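Stuck on the third bridge in Endale, any tips?

Gemley
Loving this game so much! I've got 73 lanterns and the ferry still won't come. Do I need more before November in the story?

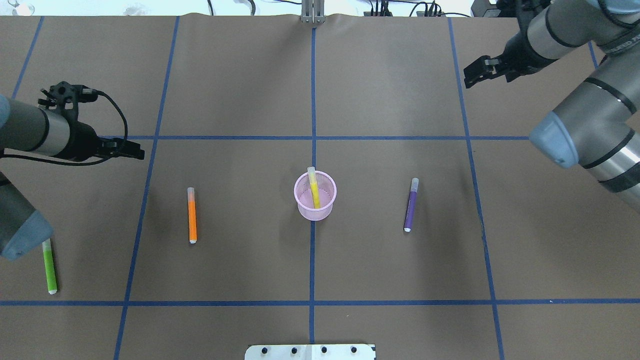 Woter
You need 93, and the month makes no difference! Try the mill cellar first, there's a great stash behind the wheel (bring the rope).

Dakance
Seconding the mill, gorgeous level! I got almost 40 down there in one go.

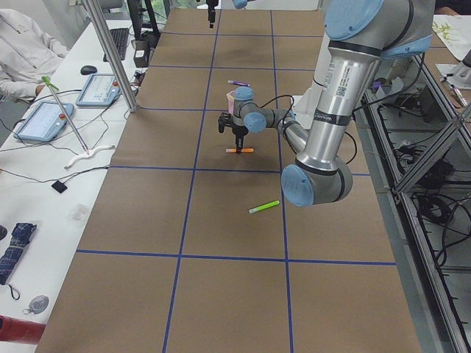

After that, ring the bell twice and wait on the jetty until dusk. Save first, the eels are quick!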